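Parts night, and why I am never buying another mixed bag

Quick one tonight, the kettle's on and I've got to be up at 5.

So the sorting. I said back in September I'd get the bench drawers straight before the dark evenings and of course I didn't, and then Olga Jara gave me a whole carton of bits from when they cleared the Donport unit, and that was on top of the carton I already had. 1165 pieces according to the sheet taped in the lid. I did not check. I am not going to check.

Decided to start with the moving parts and the boards, leave resistors for another night (or never). Jaruwan lent me her yellow tray, the one with the ridge across, and it's miles better than the ice cream tubs I've been using. Things stay where you put them. You can see a spring against yellow, you can't see a spring in the bottom of a tub. 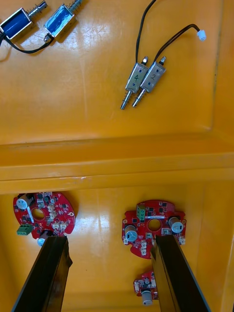

Solenoids up the top, red boards in with them for now.

The blue push-pull ones I'm keeping together, they're for the marble run and I've been after more of them for ages. The little silver ones are a different matter. One's got a 4 on it in marker and I have no idea whose 4 that is or what it means. Volts? Ohms? Fourth one out of the box? Asked Olga, she says not her writing. Kittipong reckons somebody numbered them for a door lock job at Noiphan and then never wrote down which door. Sounds about right. It's going in its own bag with a question mark on until I can get a meter on it.

Things I'd tell myself next time -
wires get twisted up before they go in anything, even a drawer
springs stay on their plungers, do NOT take them off to be neat
write on the bag and not on the part

Had soup at half seven, went back, did the wiring end of the table. This bit took longest. Boards face up, loose wire out where I can get at it, metal bits in the middle. I keep wanting to do all three at once and then I've got a red wire in one hand and no clue where it came from.

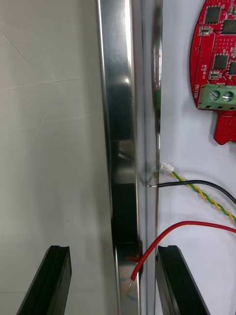 Donport Bench Club - Small Parts & Wiring

Still undecided about the metal. It's nice and shiny and I've got nothing to put it in or on, Siiri wants some for a shelf edge so she can have first refusal. If it won't do for the shelf it goes back to the club rack and somebody else can be undecided about it.

The boards are a proper puzzle. All these tiny pads and rows of holes and not a label anywhere in Olga's paperwork. I've put them by in a padded envelope and wrote "red, ask Jintana" on the front. Jintana Thongsuk knows boards, she's round on the 19th, I'll make a cake.

Anyway 30 bags used, need more bags. The small grip seal ones, if anyone's going past the hardware shop. Also a new marker becuase mine has died.

Resistors next time. Maybe. Tea's gone cold, off to bed.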